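Setting up your family's prayer and fasting calendar in Namemer

I wrote this part of the guide for parents, so I'm going to assume you have a kid tugging at your sleeve while you read it. It took me 17 minutes the first time, snack break included!

1. Open Settings and tap Family. Add each child by first name (a nickname is fine).

2. Pick your calculation method before you turn on any reminders. Ask your mosque which one it follows - ours didn't match the default, and our sunset alert came 3 minutes early.

3. Under Fasting, choose Full Day, Half Day or Just Watching. My youngest loves Just Watching, because she still gets a star for sitting with us at the evening meal.

Note: the star chart starts over every month. Take a screenshot if your child is attached to it. 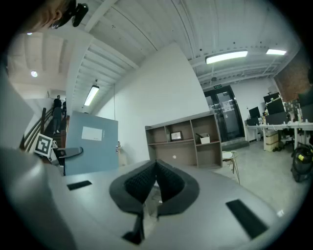

Kai Stöcker wrote to me that his boys got competitive over the stars, so he switched them to one shared chart and the arguing stopped after two evenings. You'll find that under Family, then Shared Chart.

4. Set the pre-dawn reminder for grown-ups only, unless you really want everybody up!

Caution: children under the age you've set can't be switched to Full Day without your passcode. Please leave that on, and talk to your doctor if your child has any health condition.

5. Tap Save, then wait for the green check mark.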